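Subject: Re: [furnival-playwork] Tray of small things under cloths, and boxes with holes

On the October thread, the question was:

> We run a toddler and preschool room in Ivham and want to start a hide and find
> table. Our first try was a plastic tub with rice in it and small toys buried in
> the rice. The rice went everywhere and the older kids lost interest as soon as
> they had pulled out the first few things. Does anyone on the list use something
> drier and easier to clean up? Also, do you give the children a place to put what
> they find, or do you just let them pile it on the table? We have a small budget
> and a lot of cardboard.
>
> Second question: how do you store the toys between sessions? Ours are all in
> one bag and it takes forever to pick out a set.

I can answer most of this. We dropped rice and beans at Firkthorpe two years ago and went to cloths. The setup is a shallow metal tray, a mix of small toys, and washcloths laid over the top. Kids lift a cloth, look, pick something, and put the cloth back or don't. Cleanup takes a couple of minutes. The washcloths go in with the regular laundry.

Use cloths with some texture to them. Flat cotton napkins slide off when a child leans on the tray. The crinkled kind grips a little and also hides shapes better, so a ball doesn't give itself away as a neat round bump. Two small ones are enough for an ordinary baking tray. If you cover everything edge to edge, the younger ones don't know there is anything to look for.

For the toys, go for different surfaces before you go for different colors. A set that is all hard plastic gets boring. I try to have something fuzzy, something spiky, something smooth and shiny, and something see-through in every tray. Our full collection is 877 pieces by the last inventory, which is far too many, and most of it never leaves the shelf. A new room could start with 100 and not run short. Check every piece against your choking tube first. Anything that fits in the tube stays out of the toddler session completely, and that includes pom-poms, which shed and get chewed. We only put those out for the older group with an adult sitting at the table.

On a place to put things: yes, give them one. When there was no destination, ours threw the toys or filled their pockets. We use cardboard boxes with a round hole cut in the front, lined up next to the tray.
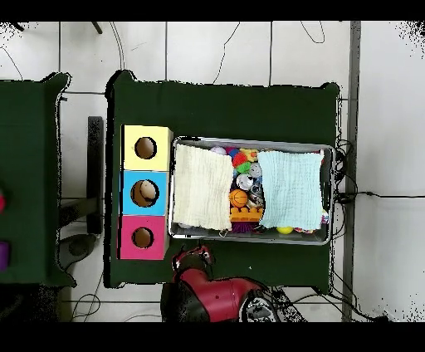

Sorting boxes work best when the color is strong and the holes are all close to the same size, so that color is the only thing the child has to think about. Cut the hole large enough for your biggest toy plus the child's fingers. Ours are yellow, sky blue and magenta pink, set edge to edge to the left of the tray, and the egg shape in the blue one fills part of the opening, so you can judge the fit from that. We leave the inside of the cardboard brown. You can also see how the cloths leave a strip open down the middle, with the star, the silver balls and the little basketball one showing. That open strip is what gets a shy child started.

Don't insist on matching. The orange and purple toys have no box of their own and the kids argue about where they should go, and I let them.

The boxes last us a month or so before the edges of the holes go soft. Painting both sides made them warp, so I paint only the outside. Tape around the hole helped for a while and then got picked off.

On storage: one zip bag per tray, packed the way it will be used, with the washcloths folded in the same bag. Loose spares go in a bin by texture. Iltton room uses lidded shoeboxes for the same thing and likes them, but they take up more shelf.

I have the inventory sheet and a cutting guide for the box fronts. Write to me off list if you want either one.

Firkthorpe playroom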